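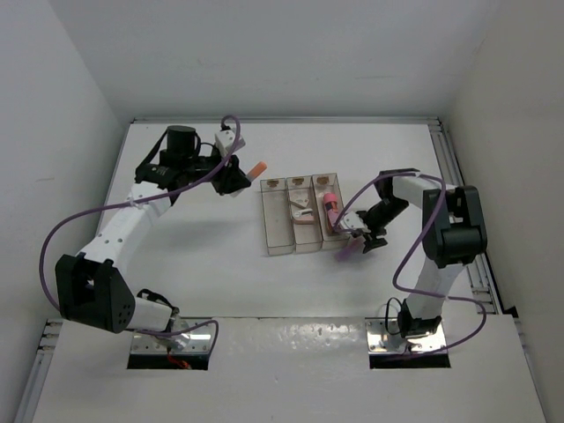
4. Comparing two grippers on the Karkora bench

This section explains how to compare two grippers on the same bench before you decide which one to keep on your arms. Read section 3 first if the arms are not yet calibrated. The test is a sorting job with small stationery, and it uses a clear plastic tray with three compartments, placed near the center of the table so that both arms can reach it. An eraser is a good first object. Pens, markers and other long round objects come after it, and they usually show the difference between fingers much better.

4.1 What you need

Two arms with the Karkora controller, firmware 17 or later
One set of Hedlund angled fingers
One set of Gresta straight fingers
One divided tray
Small objects of different shape and stiffness

Note: Use the same objects for both grippers. If an object is damaged during the test, replace it in both sets.

4.2 Preparing the bench

1. Switch off the power to both arms and wait until the status light on the controller is dark.
2. Check the screws of both base plates. A plate that moves even a little will spoil the result.
3. Look at the wrist camera cable on each arm. It must have enough free length for the wrist to turn fully in both directions. It must not pass between the fingers.
4. Put the tray in its place and mark its corners on the table with thin tape.
5. Switch on the power and start the program Compare from the Tools menu.

CAUTION: Keep your hands out of the work area when the controller is on. The two arms do not detect a person.

4.3 Running the first gripper

1. Mount the Hedlund fingers on both arms. Tighten the screws by hand first, then with the key from the tool bag.
2. In the Compare window, set the closing force to 30 percent.
3. Choose "Left arm first". The right arm will wait in its rest position until the left arm has left the tray.
4. Press Start. The program makes 51 picks and then stops by itself.
5. Save the log under a name that you will recognize later, with the finger type in it.

Note: If an object slips, do not put it back by hand during the run. The program writes it down as a missed pick and continues with the next one.

4.4 Running the second gripper

1. Switch off the power again.
2. Exchange the fingers for the Gresta set.
3. Repeat the finger calibration (section 3.4). The two sets do not have the same length, and without this step the tips can hit the bottom of the tray.
4. Repeat steps 2 to 5 of section 4.3 with the same closing force.

CAUTION: Do not raise the closing force above 30 percent for the Gresta fingers. The pads can come loose.

4.5 Reading the result

Open both logs in the Compare window and press Show Both. Look first at the missed picks, and after that at the time for each pick. When the difference is small, make a long run of over 1,000 picks before you decide. Daltgate support can read the log files directly, so please attach both of them if you write to us with a question about your result.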